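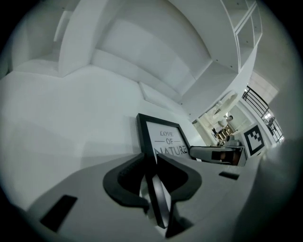 Fadime Başaran had been promised a better finger before. The first one squeaked. The second one left a black smear on everything white, and in that room everything was white.

"Druvum says these will hold anything," said Girkine, who had signed for the box and so felt he had to defend it.

"Anything," said Fadime. "Did they say for how long?"

She squeezed. The soft tips came together over the edge of the picture and stayed there. She held it and watched the word NATURE and waited for it to slide.

"Fifteen seconds," said Girkine.

"I was told sixteen last time, and that one landed on my foot."

He wrote something down. She suspected it was more than fifteen.

They had two kinds to compare, the Druvum and the older Carkach, and a score sheet with a column for "feel." Fadime had asked in May what feel meant. The answer had come back as a smiley face. She had been putting a dash in the column ever since, and each week somebody turned her dashes into fours.

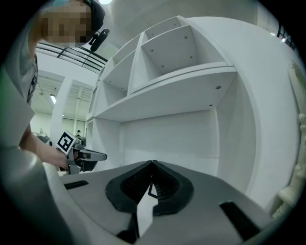 "You're squeezing too hard," said Girkine. "It's meant to give."

"A sponge gives. I don't let a sponge carry my dishes."

"Try it from the side."

She tried it from the side. She tried it from underneath, with her elbow up by her ear, the way no person had ever picked up a thing in their own home. Her wrist ached. The fingers bent, looked sorry, and straightened again when she let go.

"Well?" he said.

"It's better than the Carkach."

Girkine stopped writing. In all their time on the job she had never said better.

"A wet sock is better than the Carkach," said Fadime. "Put a dash."

He put a dash. She stood over him until the ink looked dry, then reached across and took the pen.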